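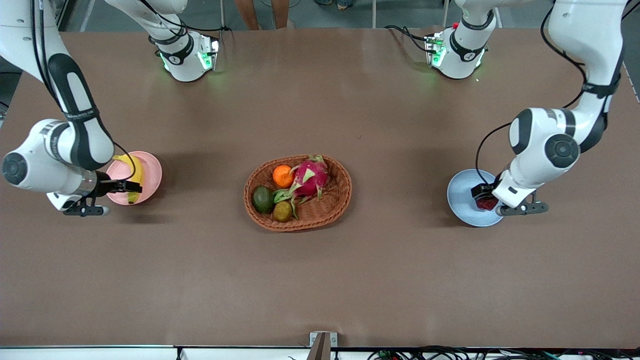
Fruit sort, both arms on the table. Banana at the pink plate, red thing at the blue.

March, late afternoon. Merged Honeylyn's planner branch into Gomness. Replans went from 347 ms to 23, mostly by no longer checking the left arm for collisions with itself at home pose. My code, naturally.

Arms still get polite over the basket and wait for each other until the 20 s timeout. Lock priority is now right arm first. Crude. Divina wants a proper scheduler, and has been told where the repo is.

TODO: log wrist poses on timeout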